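Filtrage du flou, caméra poignet
Forum Isodex, Perception

D. Craddock
Le module Hestov écarte toute vue floue avant l'estimation de pose. Nous proposons un seuil unique pour les 1 601 vues.

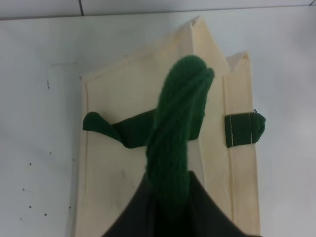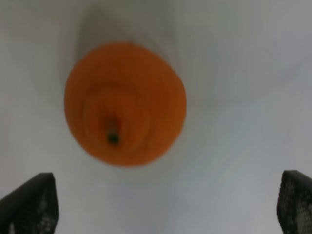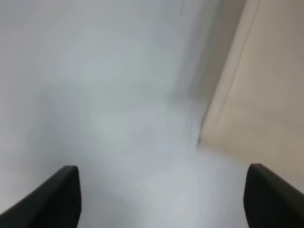
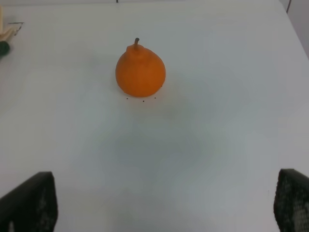

Ce seuil serait appliqué dès la version 3.

bermudez_plan
Désaccord. Le planificateur perdrait les phases d'approche. Une pondération serait préférable.

etirlow_sup
Réserve partagée. Merci de publier le taux de rejet par phase.

D. Craddock
Entendu, seuil suspendu.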